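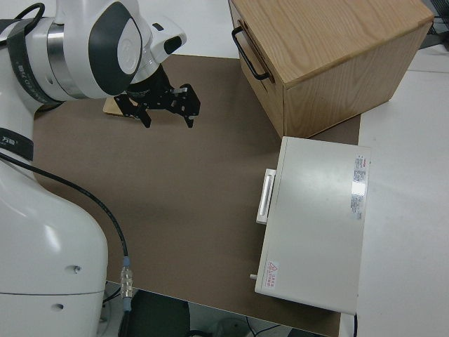
附件 1：棕色台面上的黑色细线与银色金属接头

工单主题：Dradley 楼东侧有线网络间歇性中断，文件服务器映射盘掉线
提交日期：2018年11月25日
提交人：Sharon Nzioka
处理人：Lorna Galbraith
优先级：中（后调为高）
状态：已关闭
涉及设备：Brellix 接入交换机（东侧弱电间）、Brellix 核心交换机（一楼机房）

问题描述（Sharon Nzioka）

东侧办公区的有线网络最近一直不稳定。表现是映射的网络盘突然变成红叉，正在保存的表格弹出“找不到网络路径”，过一会儿自己恢复。每次断的时间不长，短的时候喝口水的工夫就好了，最长的一次我看着表，15 分钟。

无线没有问题。断的时候我拿手机连无线，能正常打开内网首页。西侧办公区的同事说他们没碰到过。

已经试过的：
重启自己的电脑，没用。
换了一根从墙面插座到电脑的网线，没用。
换到隔壁空工位的插座，也断，而且和我原来的工位同时断。
把防火墙软件临时关掉，没用，已经重新打开了。

断线没有固定时间。上午多一些，下午也有。我们月底要往 Celville 那边传对账文件，文件比较大，传到一半断了要从头来，所以希望能尽快看一下。

附件：系统事件日志导出一份。

回复（Lorna Galbraith）

收到，先问几个问题：

一、断线时电脑右下角的网络图标有没有变化？是显示叉号，还是黄色感叹号，还是完全没变化？
二、断线时能不能 ping 通网关？请打开命令提示符，输入 ping 加网关地址加 -t，让它一直跑着，断的时候把窗口截下来。
三、同时断的工位有哪些，能不能列一下插座面板上的编号？
四、桌面电话断不断？

日志我看了，里面有重定向器的超时记录，没有网卡断开的记录。从这一点看，电脑到墙面这一段暂时可以放一放。

补充（Sharon Nzioka）

按顺序回：

一、图标没有变化，一直显示已连接。
二、跑了一个上午，断了两回，都是“请求超时”，恢复以后延迟正常。窗口内容已经复制成文本传到附件里。
三、我问了一圈，靠窗那一排和打印间都断，编号都是 E 开头。W 开头的没有人反映。
四、电话也断。通话中断的时候对方听不见我说话，电话屏幕上显示“正在注册”。

另外打印机也受影响，任务会卡在队列里，网络恢复后一起出来，有人因此重复打印了好几遍。

回复（Lorna Galbraith）

谢谢，信息很有用。E 开头的插座全部接在东侧弱电间那台 Brellix 接入交换机上，电话也走同一台。同时断，说明问题在这台交换机本身，或者在它到一楼核心的上联。

我远程登录看了一下：

交换机运行时间正常，没有重启过。
温度、风扇、电源状态都正常。
CPU 占用不高，断线时段没有明显的峰值。
没有生成树拓扑变更的记录，暂时不像有环路。
上联端口的协商速率是 100 Mbps，全双工。这个端口应该是千兆。
上联端口的接收方向有 CRC 错误，计数在涨。

后面两条不正常。上联降到百兆，通常是线缆里有一对或几对芯线接触不好，千兆协商不成功，端口退到百兆。百兆只用两对线，所以大部分时间还能通。整个东侧都从这一条线上走，有人传大文件的时候自然会慢，不过单凭带宽不够解释不了 ping 全部超时。

我先清零计数器，明天再看增量。请暂时不要动弱电间里的任何线。

内部备注（Lorna Galbraith）

查了布线资料。东侧弱电间到一楼机房的主干是铜缆，资料上写的是超五类，走吊顶桥架，长度 70 米左右，没有超标准。资料是装修时候的版本，后来东侧隔墙改过一次，桥架有没有跟着改，图上看不出来。

主干有没有备用的一条，资料里写“预留”，没有写是否端接。需要到现场看配线架。

更新（Lorna Galbraith）

计数器清零后过了一夜，结果如下：

夜间几乎没有新增 CRC 错误。
早上开始办公后错误快速增加。
上联端口在上午出现过一次短暂的 down，随后恢复，仍然协商在百兆。

夜里没有流量，错误少是正常的，不能只看绝对数。我按收到的帧总数折算了一遍，白天的错误比例还是明显高于夜间。可能和白天的某个用电设备有关，也可能和温度、振动有关，现在下结论太早。

Sharon，麻烦记录一下断线的时候周围有什么设备在启动，比如空调、碎纸机、微波炉、货梯。不用太精确，写个时间和设备就行。

补充（Sharon Nzioka）

记录了一天，写在下面：

上午刚上班：断，时间很短。当时大家都在开电脑，空调刚打开。
上午中段：断，打印间有人在用大复印机。
午饭时间：没断，微波炉一直有人用。
下午第一次：断，没注意到有什么设备启动。
下午第二次：断，空调停了又启动，我听见吊顶里响了一下。
下班前：没断。

吊顶里的响声以前也有，大家习惯了，以为是风管。位置在打印间门口偏里面一点。

优先级变更（Lorna Galbraith）

由“中”调整为“高”。影响范围是整个东侧有线用户和电话，且月底有对外传输任务。

月底传输前如果主干还没修好，请 Sharon 他们临时到西侧会议室接线传文件，会议室墙面插座我已经开通到同一个 VLAN，映射盘的权限不变。传完把网线留在桌上就行。

现场处理记录一（Lorna Galbraith）

上午到 Dradley 楼，先看弱电间。

接入交换机安装正常，机柜里灰尘偏多，散热没有受影响。上联跳线插得牢，水晶头卡扣完好。更换了一根新的成品跳线，端口重新协商，仍然是 100 Mbps。

把上联换到交换机的另一个端口，结果相同，CRC 错误跟着换到新端口上继续增加。原端口接笔记本测试，千兆正常，没有错误。接入交换机的端口可以排除。

一楼机房这边做了同样的操作：换跳线，换端口。核心交换机的端口也可以排除。

剩下的就是两头配线架之间的永久链路。

用测试仪测主干：
线序正确，没有错对。
4、5 这一对的电阻偏高，而且读数会跳。
回波损耗不合格，测试仪给出的异常点离弱电间一侧比较近。
其余线对合格。

检查配线架背面，弱电间一侧的端接有些松，线对开绞过长。重新打线后再测，电阻读数略有改善，还是跳。异常点的位置没有变，说明主要问题在吊顶里面。

预留主干找到了，盘在机柜后面，两头都没有端接，外皮上没有标签。用寻线仪对了一下，和一楼机房的一根未标记线能对上。先不启用，等测过再说。

东侧用户在测试期间中断，已提前在群里通知。

回复（Sharon Nzioka）

测试结束后网络恢复了，下午断过一次，和以前一样。打印间门口的吊顶板有一块边上有水印，颜色很淡，我不确定是不是新的。已经告诉物业。

问一下，开吊顶需不需要把下面的柜子挪开？里面是档案，挪的话要提前安排。

回复（Lorna Galbraith）

需要挪开一块能放梯子的地方，柜子可以不清空，往窗户方向推一点。开吊顶由物业的人来开，我们自己不动板子。时间等物业确认。

水印的事请一并跟物业说清楚，如果上面有漏水，要先处理漏水再动线。

内部备注（Lorna Galbraith）

联系了布线商 Hsieh，请他们派人带测试仪一起来，他们那台能出正式的认证报告。对方问旧线是不是他们装的，查了合同，不是。报价按新增一条主干加一次检修出，不含吊顶恢复。

顺便问了能不能改光纤。核心交换机有空的光口，接入这台只有铜口，要改就得换交换机，这次不做。写进明年的改造清单，明年2月报预算的时候再提。

现场处理记录二（Lorna Galbraith）

物业打开打印间门口的吊顶板，Hsieh 的技术员上梯子检查。

发现如下：

主干线在隔墙位置离开桥架，从新装的风管支架旁边绕过去，没有护管，用扎带直接绑在支架上。扎带勒得很紧，外皮已经压扁。

空调启动时风管有轻微抖动，支架跟着动，线在扎带处反复受力。剪掉扎带后看到外皮有一道裂口，里面蓝色那一对有一根芯线折过，几乎断开。和测试仪给出的异常点位置一致。

水印检查过，来自空调冷凝水管的保温层接缝，量很小，没有滴到线上。物业已重新包好保温。

空调启停、吊顶响声、断线这几件事对得上。复印机那一次大概是碰巧，后来让复印机连续复印了一阵，错误计数没有变化。

处理：
旧主干停用，两端拔下并挂“停用”标签，暂不抽出。
预留主干测试后发现长度够，但也是超五类，外皮在拐角处有磨损。没有采用。
由 Hsieh 新拉一条 6 类铜缆，全程走桥架，隔墙处加护管，与风管支架分开固定，扎带换成魔术贴。
两端重新端接，贴好标签，编号与配线架图一致。

新主干认证测试通过。接入交换机上联协商为千兆全双工。

电话全部重新注册成功，打印队列清空后测试正常。

回复（Sharon Nzioka）

下午用了半天，没有断。映射盘打开也比以前快。有个同事的电话一直显示“正在注册”，其他人都好了，麻烦看一下。

回复（Lorna Galbraith）

那台电话查过了，它配置里写的是旧的语音服务器地址，以前靠缓存还能用，网络断开时间一长就注册不上。已经远程改过来，请让他拔掉网线再插一次，等屏幕亮起来以后打个内线试试。

补充（Sharon Nzioka）

拔插以后好了，内线外线都能打。

观察期记录（Lorna Galbraith）

上联端口每天早晚各看一次计数：

第一天：CRC 错误为零，没有 down。
第二天：同上。
第三天：接收方向出现一次错误计数，单次，之后没有再增加。时间点与物业恢复吊顶板的时间相近，可能碰到了线。已请物业再看一眼护管位置，没有移位。
之后到观察结束：没有新增。

Sharon 他们往 Celville 传的对账文件没有用西侧会议室，直接在自己工位上传完，对方确认收到，校验一致。

顺带处理的事项：

给东侧和西侧的接入交换机都加了上联速率告警。协商速率低于千兆时发邮件，端口抖动也发。以前的监控只看端口通不通，这次降速没有报出来。

CRC 错误加了阈值告警，按增量算，采样间隔五分钟。误报多的话再调。

更新了布线图，标明新主干的走向和隔墙处的护管。旧图留档，文件名后面加了“作废”。

西侧会议室临时开通的插座已经改回访客 VLAN。

遗留事项：

旧主干在吊顶里还没有抽出，下次开吊顶时一起处理。
预留主干没有端接，标签已补，写明“超五类，拐角磨损，勿用”。
打印间门口的吊顶板有一个角缺口，物业登记在他们自己的单子里，不在本工单跟踪。
西侧主干走同一种桥架，需要抽时间看一下隔墙位置有没有类似的绑法。已另开工单。

关闭确认（Sharon Nzioka）

没有再断过，可以关单。柜子已经推回原位了，钥匙还在 Lorna 那里，下次过来的时候带给我就行。

关闭说明（Lorna Galbraith）

原因分类：物理链路，主干线缆机械损伤。
解决方式：更换主干线缆。
是否需要变更记录：已补。
是否影响其他站点：否。

钥匙放在一楼前台，信封上写了 Sharon 的名字。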